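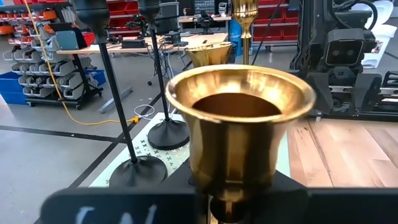 Judine publishes first results from its gripper finger comparison at Kinisham

KINISHAM, Friday, January 26, 2024

Judine has today released the first results of Ateo, its programme for comparing robot gripper fingers on household objects. The trial was carried out at the company's Kinisham workshop over six weeks and covered two sets of fingers, each fitted in turn to the same pair of table-mounted arms.

The objects used in this round were brass bells and candle holders in gold and black finishes. Items of this type are difficult for a two-fingered gripper. Their stems are slender and their rims flare outwards, and a polished surface returns reflections of the room to the camera. A finger that closes securely on a box or a bottle may slide along a candlestick stem or turn the object as it lifts.

Each finger set was given the same work. Operators guided the arms to pick up an object, carry it to a small raised stand and release it upright, after which the object was returned to the tabletop for the next attempt. Over 400 attempts were recorded and scored. An attempt was counted as complete only when the object remained standing after both grippers had withdrawn. Attempts stopped by an operator were scored as failures, whatever the cause.

The first set, supplied by Hodžić, has a narrow, pointed tip. The second was made in Judine's own workshop and has a broader contact face with a softer lining. The controller settings, including closing speed and grip force, were held constant throughout the trial. Judine acknowledges that this favours neither manufacturer's recommended settings and intends to publish a separate comparison in which each set is tuned individually.

The main findings are as follows.

The pointed fingers performed better where space was limited, particularly when an object had to be lifted from among others standing close to it. They were also preferred for handling saucer-shaped bases, where the tip could be brought in low against the table.

The broader fingers held bells more steadily during transfer between arms, with less rotation about the handle. They disturbed neighbouring objects more often and required a wider approach.

Neither set was consistently better at the final release. Most failures at this stage occurred when one finger left the stem before the other and tipped the object as the arm moved away. The review of the recordings suggests that the path of the arm in the last moments before release has a greater influence on the result than the shape of the finger, and this will be examined in the next round.

Wrist cameras were used alongside a view from above the table. The wrist view was most useful in the approach. Once an object was held, it frequently filled much of the picture and hid the point at which it was to be set down, and operators then relied on the upper view. 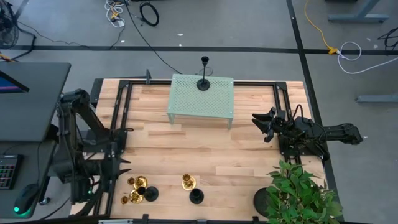

Hodžić has said in response that it welcomes the decision to publish the failed attempts in full, and that the figures for release agree with what it has found in its own testing. It added that its fingers are normally supplied for use at a lower grip force than the one chosen for Ateo, and that it would expect fewer stem slips with the force reduced and the closing speed left as it was. It has asked for this to be included in the next comparison.

Judine has accepted the request. The second round will begin in April at Kinisham and will repeat the present tasks with individually tuned settings before moving on to glassware. The order in which the finger sets are fitted will also be changed from session to session, so that any improvement in the operators' skill does not benefit one set over the other. Sessions will continue to be limited to 30 minutes, followed by a break.

Notes to editors

Ateo is funded and managed by Judine. Hodžić supplied its fingers at no charge and had no part in scoring the attempts.

The scoring sheet, the controller settings and the drawings for the Judine fingers are available on request from the Judine press office in Kinisham. Recordings of individual attempts may be viewed at the workshop by appointment.

Manufacturers wishing to submit fingers for the second round should apply to the press office in writing, stating the mounting pattern and the maximum permitted grip force.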